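Went to see the new Zalesard at the dealer's last night. There was a launch. There was a ribbon. There were 40 of us and a tray of very small sandwiches. A thread.

First, the name. Zalesard have called it the Dramow. I have said it out loud many times now and it still sounds like something you'd take for a cough.

It's a small estate. Remember those? They've raised it slightly and stuck grey plastic round the wheel arches, so the brochure calls it an "adventure wagon". The adventure in my case will be the tip.

Price starts at a figure that looks quite reasonable until you find out which things are extra. The spare wheel is extra. Metallic paint is extra. Any colour that isn't white is extra, in fact, and then metallic is extra on top of that.

I asked about the heated seats. They come in a pack. The pack also has a bigger screen, a cup holder that lights up and a parcel net. It is £800. I would like the seats, please. I have no feelings about the net.

Nilmini Khondokar from the owners' club was in the queue ahead of me and asked the salesman how you turn off the lane assist. He said it was two taps. We counted. It was six, and one of them was "Are you sure?"

She was sure.

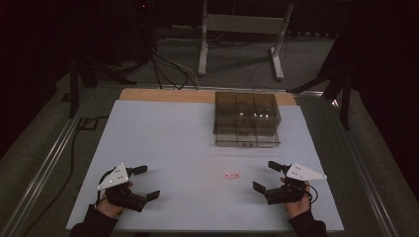
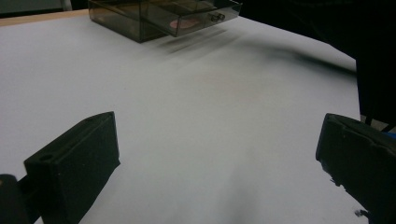
Right, the boot. 294 litres with the seats up, which is less than my old Illano, a car that was a foot shorter and smelled of dog. Seats down it's much better and properly flat, so credit where due.

There's a false floor as well. You lift it and underneath is a tray of foam shaped to hold the tyre repair kit, which is sitting exactly where the spare wheel would have gone. They could at least have hidden it.

Back seats: I sat behind myself, so to speak, and my knees were fine. Headroom is fine too unless you have the glass roof (extra), in which case you pay more and get less. Door bins take a proper bottle. The middle seat is for someone you've fallen out with.

Two engines. The small petrol one, and the slightly less small petrol one. No diesel. A hybrid is due in February, said the salesman, in the voice of a man who has been told not to say which February.

I was allowed to drive it to the roundabout and back. Light steering, soft ride, and a gearbox that's a real pleasure – short throw, nice click into third. I was enjoying it rather a lot by the time we had to turn round.

Wind noise from the driver's mirror, though. The salesman said it was a windy evening. I'll be trying it again on a still one.

Obvious rival is the Nanayakkara, which has a bigger boot, costs a bit more and has all the charm of a filing cabinet. My brother-in-law has one and talks about it constantly, which I count as a running cost.

Several of you asking about the warranty. Three years on the car, and the paperwork says wiper blades aren't covered. I hadn't expected them to be, but now I feel slightly hurt.

@ Ghislain McKinnon – yes, it still has a handbrake you pull. An actual lever. I pulled it more often than was needed.

So am I buying one? I've put down a deposit, refundable, on a white one with the heated seats. And the screen. And the cup holder.

Will report back on the net.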